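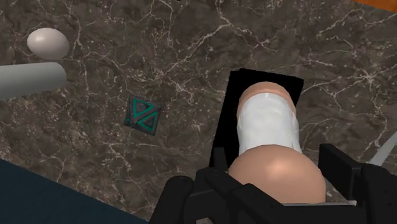
Planning for a kitchen robot arm: advice for households and small shared kitchens

Issued by the Gorbridge Home Equipment Advice Service
Last revised May 17, 2025

Readers who are considering a small robot arm for the kitchen or workshop are advised to settle the work before the machine. The price of the arm itself is seldom the full cost, and many of the enquiries received by this Service concern items which were left out of the first budget.

Write down the objects

Make a list of the things the arm will be expected to pick up, and keep it to those handled every week. Record the widest and narrowest measurement of each. A gripper has to open wider than the object and still leave a little clearance on either side. The computer-rendered worktop at the head of this page has a black gripper around the near end of a large rounded object, peach-tan at both ends and white in the middle, and the gap between its right side and the finger is small. An egg-shaped object and a small square block share the same stone. A gripper chosen only for the largest of these may be a poor choice for the smallest.

Soft, rounded and fragile goods should be marked separately on the list. Ask the supplier whether the closing force can be set by the user, and whether the setting is kept when the power is switched off.

Consider the worktop

Measure the depth of the worktop, the height to the underside of any wall cupboard, and the distance to the nearest socket. Note the colour and finish of the surface as well. Dark, veined stone is handsome, but dark objects are hard to pick out against it, and polished surfaces can throw back light from a window or lamp. A plain, pale mat is a modest purchase and may be entered in the budget from the outset.

Clamp-on bases are not suitable for every worktop. Stone with an overhang should be checked by the fitter who installed it. Where there is doubt, a free-standing base plate is to be preferred, although it takes up more room.

Ask for a simulated trial

Some suppliers will set up a customer's task on a computer before an order is placed. This is worth requesting. Send the worktop measurements and the list of objects, and ask to see the gripper at close quarters from above, with neighbouring objects left in place. Look in particular at the space taken up by the joints beside the fingers, as these are often bulkier than the fingers themselves.

A simulated trial is useful for judging reach, clearance and layout. It should not be relied upon for grip on damp or greasy items, and a supplier who will not also arrange a trial with real goods should be asked for a return period in writing.

A worked budget

The shared kitchen at Priltberg obtained quotations from two suppliers last year. Fastier quoted £1015 for an arm with gripper, base plate and power supply. Gillies quoted £800 for the arm alone. Once a gripper and base had been added to the second quotation there was very little between them, and the kitchen chose on the terms of repair.

When comparing quotations, ask for each of the following to be shown on its own line:

Arm and controller
Gripper, with one spare pair of finger pads
Base plate or clamp
Camera and bracket, if required
Software, with any yearly charge stated
Delivery and setting up
Repair cover after the first year

Any item described as "optional" should be priced even if it will not be ordered at once.

Cleaning and upkeep

Finger pads wear, and those used near food need regular washing. Confirm that they can be removed without special tools. The joints of most small arms must not be wetted, so a cover may be needed if the arm is to stand near a sink. Wipe down the body with a barely damp cloth, with the power off.

Allow for time as well as money. Two people in the household should learn to stop the arm, restart it and clear a jam. Children should not be left alone with it while it is switched on.

Before placing the order

Check the measurements a second time against the supplier's drawing, including the space needed for the arm to fold away. Keep the quotation, the drawing and the list of objects together. Repair departments commonly ask for all of them.

A printed copy of the planning sheet may be requested from the Gorbridge office by post or in person.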